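Nindham Regional Science Library @nindhamlibrary
2018-08-17

Our equipment lending and reading program for secondary schools will change at the start of next term. The posts that follow set out the new arrangements for teachers, school laboratory staff and families. Please read the whole thread before writing to the enquiries desk, as most of the questions received so far are dealt with further down.

The program began as a shelf of practical manuals kept behind the front counter. Schools outside the town centre asked whether the manuals could travel, and then whether anything could travel with them. The present service grew from those two requests and has never had a written set of rules. It now has one.

From next term, loans will be made to schools and not to individual teachers. The school will be the borrower on record, and the principal or a delegate must sign the agreement. A teacher who moves to another school during the year will no longer carry the loan with them, a practice that has caused a good deal of correspondence.

The standard loan period will be 21 days, counted from the day the box leaves the library. A loan may be renewed once, provided no other school is waiting. Renewals can be made by telephone or at the counter. Requests left in the after-hours return chute will not be treated as renewals.

There will be no charge for the loan itself. Schools on the Stulard side of the river, which have until now paid their own freight in both directions, will pay for the return journey only. The library will meet the cost of the outward journey from the reading grant.

Boxes are packed by topic and labelled by year level. The topics available next term are measurement, separation of mixtures, soil and water, plant structure, and simple circuits. The box on acids and bases has been withdrawn while its instruction cards are rewritten. It will return to the catalogue in January.

Each box includes a printed guide, a class set of reading cards and a checklist. The checklist must come back signed, even where nothing is missing. An unsigned checklist means that staff must go through the box item by item before it can be sent to the next school, and the next school waits while they do so.

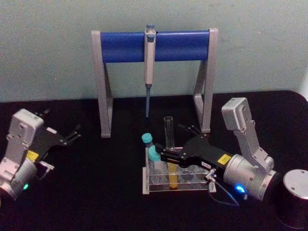 Teachers of the measurement topic have asked most often about volume. The new guide opens with reading a scale at eye level and spends two full lessons on it before any solution is mixed. Several teachers on our reading panel felt that this was slow. The panel's view, on balance, was that students who hurry through these lessons spend the remainder of the term repeating results they cannot explain.

The guide has been revised by Imogen Ellwood, formerly a laboratory technician in the district's schools and now our education officer. Her revision removes a number of abbreviations that were never defined, and adds a glossary. Spelling has also been brought into line: readers of the earlier edition will recall that 'litre' appeared in two forms on the same page.

The reading cards are new. Each carries a short passage on one side and a blank table on the other. The passages deal with ordinary work – testing a town water supply, grading milk at a dairy, preparing dye in a textile mill – and have been written so that a student who is not yet a confident reader can follow them with a partner.

We are grateful to Vasilis Karagiannis, who supplied the dairy passage from his own years in the trade and corrected our draft with great patience. The line concerning the colour of the sample bottles has been amended at his request.

Some families have asked whether the boxes may be borrowed for home study. They may not. The reading cards, however, can be borrowed separately on an ordinary library card, and a full set is held at the Shehu Street branch. Families of students learning at home may also book the study room at that branch, where staff can bring out the printed guides on request.

On damage and loss: breakages in the ordinary course of a lesson will not be charged. We ask only that they be written on the checklist. Broken glass should be disposed of at the school and must not be returned in the box. The library will charge for a box that is lost entirely, up to a limit of $2000, and this figure is stated in the agreement.

Schools are asked not to top up a box from their own cupboards, however kindly it is meant. Replacement items are often a different size from the originals, and the foam trays will not close over them. One lid has already been repaired with packing tape after an addition of this kind.

Bookings for next term will be taken in writing. The form can be collected from the counter or requested by email, and should name a first and a second choice of topic. Where two schools ask for the same box in the same weeks, preference will go to the school that has not borrowed it before.

Schools that have a standing arrangement under the old system need not reapply for boxes already promised to them. Those bookings will be honoured under the former terms until the end of the current term. The new agreement will apply to any later booking, and a copy will be posted to each school office with the return label.

The annual reading list for science teachers will be issued as usual and has not been affected by these changes. This year's list includes a section on the history of weights and measures, together with the Zoller lectures on teaching practical work, which the library has been able to obtain in a bound set. The lectures are for use in the reading room only.

A short information session will be held in the upstairs meeting room before bookings open. The time will be posted on this account and on the noticeboard beside the lift. Teachers travelling from a distance may ask for the notes to be sent to them instead.

One correction to an earlier post. We wrote that the soil and water box was suitable for all year levels. It is suitable for the junior years only, and the catalogue entry has been changed. We apologise to the two schools that planned senior lessons on the strength of that advice, and staff have been in touch with both.

Questions about the agreement should be addressed to the education officer in writing. Questions about freight should go to the front counter, where the current timetable is kept. Replies to this thread are read during opening hours, but bookings cannot be accepted here.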